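## 4.2 Recording a demonstration with the hand-held gripper

Complete section 4.1 before you start. The Samero controller must be paired with the gripper, and the status light must be steady green.

1. Clear the work surface. Remove tools, labels and loose packaging.
2. Hold the gripper by the handle, fingers pointing down and away from you.
3. Squeeze the trigger fully, then release it. The controller stores both ends of travel.
4. Select **New task** and enter a task number. Numbers 200 and up are reserved for Fosthorpe site routines.
5. Hold the gripper over the bare surface with the fingers open. Both fingertips must show in the lower part of the camera view, with a clear gap between them.

The start position is correct when the view matches the one below. The fingers are apart, neither one touches anything, and the surface ahead of them is clear.

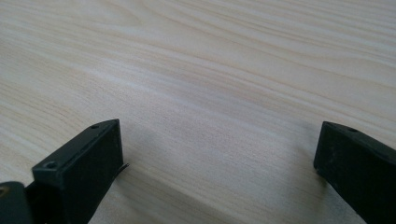 ### 4.2.1 Recording

1. Press **Record** and hold still until the tone sounds.
2. Place the part on the surface with your free hand, then withdraw the hand from view.
3. Move to the part at a steady speed. Do not exceed 125 mm per second.
4. Close the fingers, lift, and carry the part to its target.
5. Open the fingers, return to the start position and press **Stop**.

**Note:** If the controller shows code 309, the trigger travel was not stored. Repeat step 3 of section 4.2.

**Caution:** Keep your free hand away from the fingers while they close — the grip force is not limited in record mode.

Discard any recording in which the part was dropped. Failed grasps are not filtered out when the file is sent to the Huvico trainer.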